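莱尔斯特德学生机器人小组完成仿真抓取赛季首轮提交

莱尔斯特德(Lellstead)技术学院的学生机器人小组于十月完成了本季仿真操作赛的首轮提交。参赛代码、场景文件和运行日志已上传至赛事服务器,进入复核阶段。本季比赛全部在仿真环境中进行,不设实物环节,赛题统一为室内环境下的平行夹爪操作,由组织方提供基础场景包,各队在此基础上编写控制程序和训练流程。

赛事使用的仿真平台为Grirska。该平台负责刚体动力学求解、接触计算和画面渲染,参赛队通过一个Python接口读取关节状态和腕部相机画面,并向机械臂下发末端位姿增量。组织方规定,控制程序只能使用腕部相机的彩色画面和关节编码器读数,不得直接读取场景中物体的真实坐标。训练阶段可以读取真实坐标用于计算奖励或生成示范,但提交的推理程序中若出现相应调用,该次提交作废。

莱尔斯特德小组由机电专业和软件专业的学生混合组成,沿用学院的选修课编制,课程名称为“仿真与操作”。课程前半段讲授坐标变换、逆运动学和接触模型,后半段全部用于备赛。本季小组分为两条线:一条负责场景与渲染,一条负责策略训练。两条线共用一个代码仓库,合并前须通过一组自动测试,内容包括场景能否加载、夹爪能否在限定步数内回到初始位姿,以及相机输出的尺寸和通道顺序是否正确。

首轮赛题包含两个任务。第一个任务是把桌面上的方块移到指定区域,第二个任务是关闭抽屉。每个任务在评测时随机化物体初始位置、光照方向和机械臂起始姿态,每队每个任务的评测回合数相同,成绩按成功率排序,成功率相同时比较平均步数。

小组为首轮提交准备了3000条示范轨迹。轨迹由脚本化的规划器在仿真中自动生成,规划器可以读取真实坐标,生成后再由学生编写的筛选程序剔除不合格数据。剔除条件包括:夹爪与桌面发生持续接触、物体在搬运途中滑脱、末端速度超过限值、轨迹超时。筛选程序共剔除662条,剩余轨迹用于训练。被剔除的轨迹没有删除,小组将其单独归档,并按失败类型加了标签,计划在第二轮用于训练一个失败检测模块。

从标签统计看,滑脱是剔除轨迹中最常见的一类,多数发生在抬升阶段的前几步。小组检查后认为问题出在规划器的闭合判据上:原判据只看指间距是否停止变化,没有检查接触力,导致部分轨迹在夹持力尚未建立时就开始抬升。修改后的判据同时要求指间距稳定和两侧手指的接触力均超过阈值。这一修改在首轮截止之前已合并,但没有重新生成全部数据,只对方块任务的一部分轨迹作了替换。

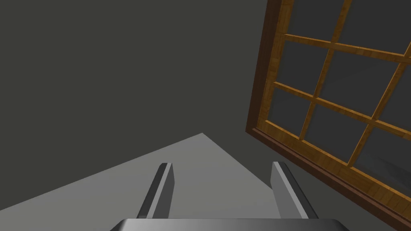 渲染设置是另一项主要工作。腕部相机的输出宽度固定为640像素,组织方不允许在评测时更改,训练时可以缩小。小组最初把画面缩得较小以节省显存,结果在方块任务中末端对准误差偏大,夹爪经常以一侧手指先碰到方块。恢复到原始宽度后误差减小,但单次训练时间明显变长。最终采用的方案是对整幅画面缩小后送入一个分支,同时从画面下部按原始分辨率裁出一块送入另一个分支,两路特征在进入策略网络之前拼接。

相机外参也作过一次修正。赛事场景包更新后,腕部相机坐标系的定义有变动,绕光轴的旋转方向与旧版相反。小组的数据生成程序仍按旧版写入姿态,训练集中的动作标签与画面因此不一致,策略在仿真中表现为稳定地朝错误方向偏移。该问题由自动测试之外的一次人工回放发现。此后测试集中增加了一项检查:让机械臂沿末端坐标系的各轴分别移动一小段,比较画面中特征点的位移方向与理论值是否一致。

策略本身采用行为克隆,网络一次输出一段动作序列,执行其中前若干步后重新推理。学生比较过逐步输出和分段输出两种方式,前者在接近物体时容易出现往复抖动,后者动作较平滑,但在物体被碰动后反应较慢。小组在说明文档中写明了这一取舍,并给出两种设置下的回放文件,供复核人员对照。

域随机化的范围由场景组控制,随机量包括墙面与地面颜色、光源位置、光源强度、物体摩擦系数和相机安装位置的小幅偏移。摩擦系数的下限最初设得过低,规划器在该区间内几乎无法完成抓取,生成的数据大部分被筛除。场景组随后提高了下限,并把摩擦系数写入每条轨迹的元数据,便于追溯。墙面与地面颜色的随机化则遇到另一个问题:部分组合下物体与桌面的亮度过于接近,缩小后的画面中边界难以分辨。小组没有剔除这类组合,保留下来作为困难样本,在训练时提高其采样权重。

计算资源方面,训练任务在学院机房的工作站上排队执行,夜间时段由参赛小组优先使用。数据生成可以多进程并行,不占用图形卡的部分在白天运行。小组编写了一个简单的调度脚本,训练中断后从最近一次检查点恢复,并把随机种子、场景包版本和代码提交号一并写入日志。赛事规则要求提交的结果能够在组织方的机器上复现,缺少上述任何一项信息的提交将被退回补充。

数据存储与传输由Dustex提供支持。该公司为参赛学校开放了一个共享存储空间,各队可上传轨迹数据和模型权重,文件上传后自动计算校验值。莱尔斯特德小组在首次上传时遇到校验不一致,原因是本地压缩程序在文件头中写入了时间信息,重复打包后校验值随之改变。改用固定文件头的打包方式后,上传恢复正常。

复核工作由Ragnarsson负责。按照流程,复核人员先在隔离环境中安装参赛程序,检查接口调用是否合规,再用未公开的随机种子运行评测。评测期间程序不得访问网络,也不得写入指定目录以外的位置。单个回合超过步数上限即判为失败,程序崩溃的回合同样计为失败,不予重跑。复核结束后,各队会收到逐回合的结果表和失败回合的回放文件,但不会收到评测用的种子。

小组在提交前按同样的流程作了自测。方块任务的失败主要集中在方块靠近桌沿的情形,此时机械臂需要伸展到接近工作空间边界,逆运动学求解偶尔返回与当前构型相差较大的解。现行处理办法是限制相邻两步之间的关节变化量,超限时保持原位并重新推理。抽屉任务的失败则多为推动方向与滑轨不平行,手指沿抽屉面板滑开。小组尝试过在示范中加入横向修正动作,效果在不同起始姿态下差别较大,首轮提交没有采用。

第二轮的赛题文件已随场景包下发。与首轮相比,第二轮增加了开窗任务,并允许参赛队在每回合开始前执行一段固定的观察动作,观察动作计入总步数。场景组已着手调整数据生成程序,训练组的首要工作是用新的闭合判据重新生成全部方块轨迹,并在此基础上接入失败检测模块。

课程方面,本学期的考核与比赛成绩不直接挂钩。学生须提交个人负责模块的技术说明、测试记录和一次故障分析,故障分析要求写明现象、定位过程和修改前后的对比数据。相机外参一事已被列为课堂案例,相关的回放文件和测试代码存放在课程仓库的公共目录下,选课学生可自行下载运行。

首轮复核结果将在赛事网站公布,第二轮提交入口在结果公布后开放。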